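The Short Course at Jodberg Comes of Age

For most of its history the Jodberg Golf Club regarded its short course as a place to leave children while their parents played the long one. The greens were small, the tees were mats, and the scorecard had last been reprinted when the clubhouse still closed on Mondays. Its reopening in July, after two winters of work, has changed the standing of the nine holes within the club and, to judge from the booking sheet, within the district.

The club's director of golf, Knut Steinbach, oversaw the project from the first survey. He had argued for several seasons that members who could no longer manage eighteen holes were leaving the club altogether, and that beginners were being sent out on a course designed to defeat them.

"We were losing people at both ends," he says. "A player of eighty and a player of eight want much the same thing from an evening: a hole they can reach, a green that rolls properly and a walk that brings them home before dark."
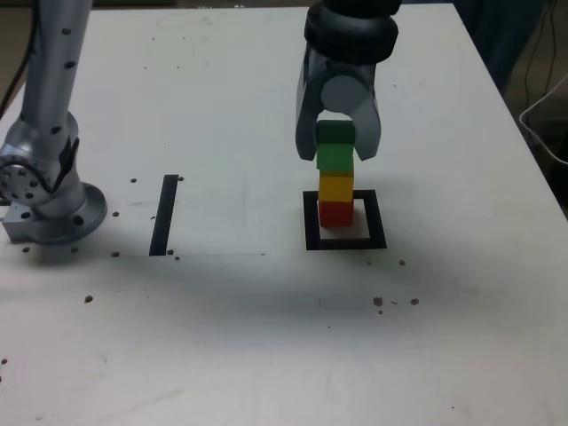
Nine Holes, Rebuilt

The design was entrusted to Stüber, a small practice known chiefly for its work on parkland courses. The existing routing was retained with one exception. The old fourth, which played directly towards the practice ground, has been turned through a right angle and now runs along the stream to a raised green with a single bunker at the front left.

Each hole has 3 sets of tees. The full course measures a little over half the length of the club's front nine, and the longest hole may be reached by a capable player with a middle iron. Turf tees have replaced the mats except at the seventh, where shade from the beech trees prevents a reliable sward. The greens were reseeded with a fescue and bent mixture and are cut to the same height as those on the main course.

Drainage accounted for the greater part of the expenditure. Fodano, the contractor, laid 2,000 metres of pipe beneath the lower holes, which had formerly been closed for much of every winter. The sixth fairway remained soft after the heavy rain in September and will be inspected again in the spring. 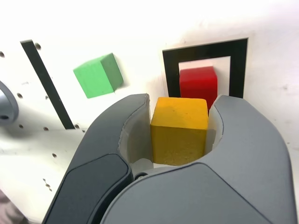

A New Competition Calendar

The Skoltton Salver, formerly contested on the main course, has been transferred to the short course and will be played over 2 rounds. Entry is open to all members holding a handicap and to junior members nominated by the professional. Pairs will be drawn by the competition secretary, and no player may carry more than seven clubs.

The final of this year's Salver takes place on Saturday, October 25, 2025, with the first pair leaving the tee at nine o'clock. Spectators are welcome and are asked to keep to the path between the third and the eighth. In the event of frost, the start will be delayed until the head greenkeeper declares the course fit for play.

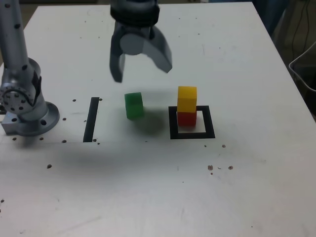

Photograph: Jodberg Golf Club

Visitors may book the short course on weekday afternoons and after two o'clock on Sundays. Soft spikes or flat-soled shoes are required, and trolleys must be kept off the aprons. Clubs may be borrowed from the professional's shop on payment of a deposit, which is returned in full at the end of the round.

Steinbach expects the pattern of play to settle over the coming year. The club has yet to decide whether the short course should carry its own handicap rating, a question on which the members are divided, and the matter will be put to them at the annual general meeting.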